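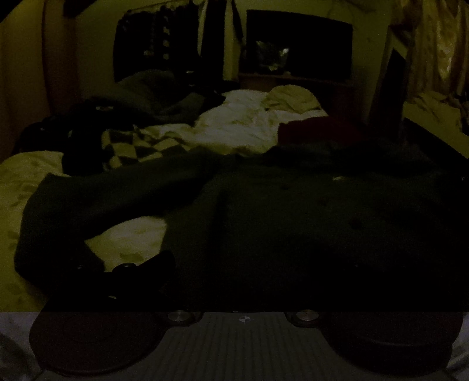 A dark green wool coat laid flat on an unmade bed.

Firnudley Household Advice Service
Caring for Wool Coats at Home and Storing Them Between Seasons

Most wool coats do not need to be washed and should not be dry cleaned more than once or twice a year. Frequent cleaning strips the natural oils from the fiber and shortens the life of the lining. Regular brushing, prompt attention to spots, and sound storage will keep a coat in good order for many winters. The guidance on this page applies to coats made mainly of wool. For cashmere, camel hair, or coats with leather trim, residents should consult a professional cleaner.

Before you begin

Read the care label, which is usually sewn into the side seam of the lining or below the inside pocket. If the label says "dry clean only," do not use water on anything larger than a small spot. Empty every pocket, including the ticket pocket if there is one. Paper tissues and lip balm cause more damage to linings than ordinary wear does.

Good light is important when working on dark cloth. Lint and early moth damage are hard to see on navy, black, or dark green wool after sunset. Work near a window in the morning where possible.

Brushing

Use a clothes brush with natural bristles. Adhesive rollers will lift pet hair, but they leave a slight residue and do not reach dust in the weave. Lay the coat on a clean, flat surface and fasten the buttons. Brush first against the nap with short strokes to raise the dust, then with the nap to settle the surface. Pay particular attention to the underside of the collar, the shoulders, and the cuffs. Turn the coat over and repeat.

A coat in daily use should be brushed weekly. After brushing, hang it on a broad wooden hanger with space on either side and leave it overnight.

Spots and spills

Blot liquid spills at once with a plain white cloth. Do not rub. Rubbing wet wool causes the fibers to mat, and the matted patch cannot usually be restored.

Mud: Allow it to dry completely, then brush it away.

Grease: Cover the mark with cornstarch, leave for several hours, and brush off. Repeat if a shadow remains.

Wax: Let it harden and lift off what you can with the back of a spoon. Place plain brown paper over the mark and apply a warm iron briefly.

Road salt: Dab with a cloth dampened in cool water and a little white vinegar. Test the inside of the hem first.

Pilling

Small balls of fiber form wherever the cloth rubs, most often under the arms and where a shoulder bag rests. Hold the fabric taut and remove the pills with a fabric comb, working in one direction. The Notis comb, available for loan from the Firnudley tool library, is suitable for heavier coating cloth. Electric shavers should be used with care near seams and pocket edges.

Buttons

Check the buttons at the start and end of each season. Coat buttons should be sewn with a thread shank long enough to clear the thickness of the cloth. Where a button carries strain, a small flat backing button on the inside will prevent tearing. Wax the thread before sewing, and finish with 2 tight knots on the reverse.

Wet coats

Shake off the water and hang the coat at room temperature. Keep it away from radiators, heating vents, and direct sun. Reshape the lapels and pocket flaps by hand while the cloth is damp. Brush only once the coat is fully dry.

Summer storage

Coats may be put away once warm weather is settled and should be inspected again in July. Clothes moths feed on soiled wool in preference to clean wool, so a coat must be cleaned before it is stored. Use a breathable cotton garment bag and close it fully. Plastic covers from the dry cleaner should be discarded the day the coat comes home.

Cedar blocks lose their scent over time and should be sanded lightly each spring. They may discourage moths but will not treat an existing infestation. If larvae or casings are found, vacuum the closet, including the baseboards, and have every wool item in it cleaned.

Repairs and further help

Tears, worn pocket edges, and failing linings can be repaired at modest cost. The Bùi alterations counter in the Vorov Building accepts coats for relining. Bring the coat clean, with any spare buttons in an envelope.

A printed copy of this page is available at the Advice Service desk. Ask for Leaflet 183.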